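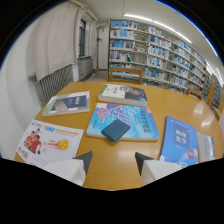

Pinça manual Skadell sobre a mesa da sala de leitura, com os dois dedos afastados.

Pinça manual Skadell: perguntas frequentes sobre preparação, conservação e reparação
Serviço de Apoio Técnico. Última revisão: 2018-09-06

As respostas que se seguem destinam-se aos operadores habilitados do posto da sala de leitura e aos técnicos que asseguram a sua manutenção. Não substituem o manual do fabricante, disponível para consulta no gabinete 209.

Quem pode preparar o posto?
A preparação é reservada aos operadores que tenham concluído a formação inicial, ministrada por Delia Toma. Os operadores em formação podem executar os mesmos procedimentos na presença de um operador habilitado, que assina a folha de registo.

Que verificações são obrigatórias antes de ligar a pinça?
O operador deve confirmar que as pontas cinzento-escuras estão bem encaixadas no corpo branco dos dedos e que não apresentam fissuras nem resíduos. Em seguida, abre e fecha a pinça cinco vezes, sem objeto. O movimento deve ser contínuo e os dois dedos devem chegar ao centro ao mesmo tempo. Qualquer prisão ou ruído implica a suspensão do trabalho e o contacto com o apoio técnico.

Como se verifica o alinhamento dos dedos?
Com a pinça aberta, os dois dedos devem aparecer à mesma altura na parte inferior da imagem, com as pontas inclinadas e a mesa visível entre elas. Se um dos dedos surgir mais alto, desaperta-se o parafuso de fixação desse dedo, corrige-se a posição e volta a apertar-se com a chave fornecida. Não é permitido corrigir o alinhamento forçando o dedo com a mão.

A margem negra em redor da imagem indica avaria?
Não. A objetiva produz uma imagem circular e as linhas retas, como o rebordo da mesa ou as estantes, aparecem curvas. A zona negra junto aos dedos é igualmente normal. Devem ser comunicadas, pelo contrário, as manchas que permaneçam no mesmo ponto quando a pinça se desloca, por serem sinal de sujidade na objetiva.

Os reflexos da iluminação no tampo prejudicam o trabalho?
O tampo é envernizado e reflete as luzes do teto. Reflexos claros e estreitos são aceitáveis. Quando um reflexo cobre o título do livro a manusear, o operador muda de posição ou desloca o livro. As luminárias não devem ser desligadas, visto que a exposição da câmara foi regulada com a sala iluminada. As cortinas permanecem como indicado no plano da sala.

Que materiais se utilizam no ensaio de preensão?
Livros de espessuras diferentes, brochuras, folhetos e pelo menos um objeto pequeno. O conjunto pode variar de uma sessão para outra, desde que seja registado. Os livros da biblioteca são requisitados no balcão e devolvidos no próprio dia.

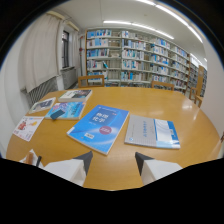 Livros e folhetos dispostos para o ensaio de preensão; ao centro, o manual azul com o título «物理化学».

Em que posição se colocam os livros?
Os livros ficam deitados, com a capa para cima, e não precisam de estar paralelos ao rebordo da mesa. Admite-se que um objeto pequeno fique pousado sobre uma capa. Nesse caso, retira-se primeiro o objeto e só depois se aborda o livro. As folhas soltas e os folhetos colocam-se nas zonas laterais.

O que fazer se uma capa brilhante escorregar entre os dedos?
A causa mais frequente é a presença de pó nas pontas. Desliga-se a pinça, limpam-se as pontas com um pano que não largue pelo e repete-se o ensaio com o mesmo livro. Se a capa voltar a escorregar, o operador não deve aumentar a força de fecho. O ajuste da força compete exclusivamente a Aurel Hodoroagă e fica registado na ficha da pinça.

Como se limpa a objetiva?
Utiliza-se apenas o pano próprio, guardado no estojo, com movimentos do centro para a periferia. Estão excluídos os produtos para vidros e os toalhetes perfumados. Para os dedos basta um pano ligeiramente humedecido com água. O tampo da mesa é limpo pelo serviço da biblioteca.

Com que periodicidade se substituem as pontas?
As pontas são substituídas depois de mais de 3000 fechos ou ao primeiro sinal de desgaste visível, conforme o que ocorrer primeiro. A substituição faz-se sempre aos pares, mesmo que apenas uma esteja gasta. O par sobresselente tem a referência 242 e é fornecido pela Hindora. Após a troca, repete-se a verificação do alinhamento.

A pinça caiu. Pode continuar a ser utilizada?
Não, ainda que não se observem danos. Deve ser desligada, guardada no estojo e entregue ao apoio técnico com indicação da hora e da altura da queda. Vasilică Buzatu procede à inspeção das guias e do suporte da câmara antes de autorizar o regresso ao serviço.

Quanto tempo demora uma reparação?
As reparações correntes são feitas no local e ficam normalmente concluídas no dia útil seguinte. As intervenções no mecanismo de fecho são encaminhadas para a oficina Dornus e o prazo é comunicado por escrito. Em julho, a oficina funciona em horário reduzido.

Como se guarda o equipamento no final da sessão?
Com os dedos abertos, a objetiva tapada e o cabo enrolado sem dobras apertadas. O estojo regressa ao armário técnico e a chave é entregue no balcão.

A quem se dirigem as restantes questões?
As questões sobre marcações devem ser enviadas a Nurhan Özkan. As questões relativas a peças e garantias são tratadas por Urs Riedl, no gabinete 209, mediante apresentação da folha de registo da última sessão.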